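Bedding notes, Weltville room. The bed has a white quilted protector and one printed blanket. Captions cover fabric and placement only – washing is on the Zimer page.
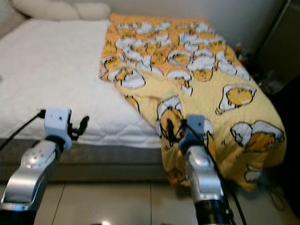
Does the protector come off for every wash? Once a month is enough unless something is spilled on it.

Blanket over the right half, one fold down past the mattress. Larger, wider-spaced figures on the lower part.

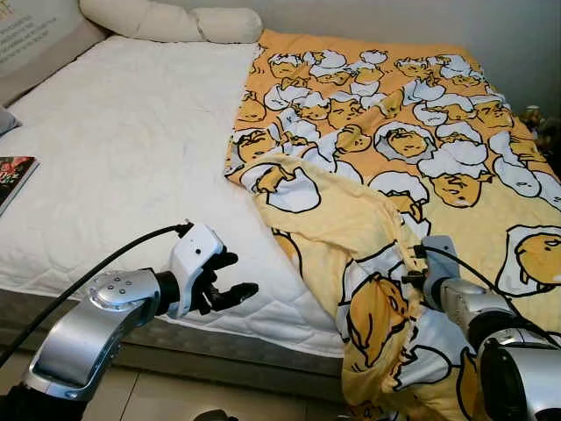 Page last changed: 30 August 2020

Near corner gathered. The underside is paler than the Gudetama print.
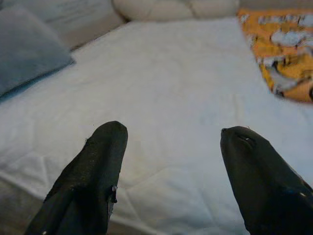 How heavy a blanket suits a room like this one in May? A light one, up to 500 grams per square meter.

Quilting lines in the protector, with a few soft wrinkles. Pale blue-gray pillow at the corner, darker band along its lower edge.

Next, the blanket with a paperback laid flat on it and a clear bottle with a green cap on its side.
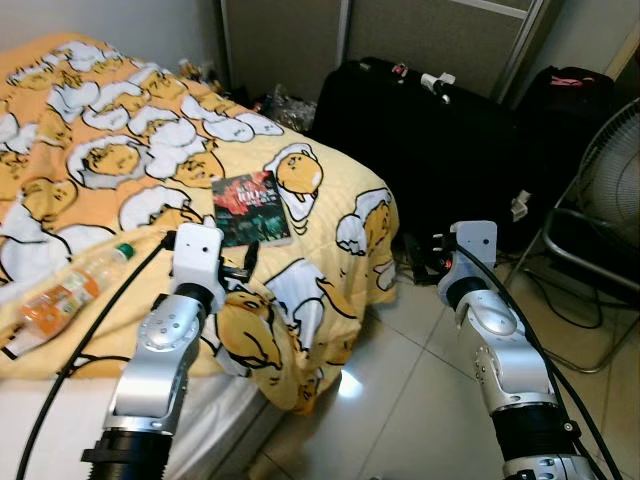
Els Dierckx writes that she clears everything off a blanket before straightening it – books first, then bottles – and pulls from the foot end.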